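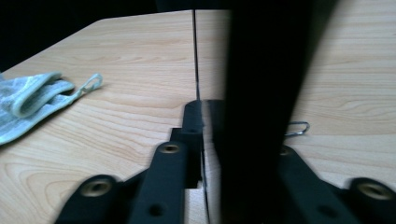

Lakshmi Alva reckoned we should skip the talk and go straight to the finishing hall, and she was right. Forneo open day, Dirnlow, October. Doors at 915, parking a mess, up to 700 people through by lunch. Sanding line first. Loud. Then oiling, where you get 30 minutes and a rag to try it yourself. Mine came out streaky. Guide was good on grain matching, less good on prices. 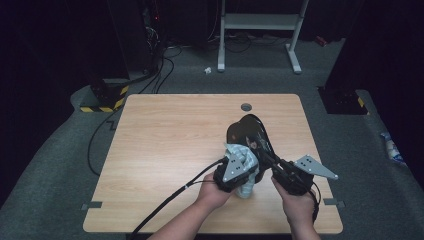 Light wood-grain top, rounded corners, blue-gray cloth.

Coffee 2 dollars, decent. Missed the veneer room, it closes erly. Bring ear plugs.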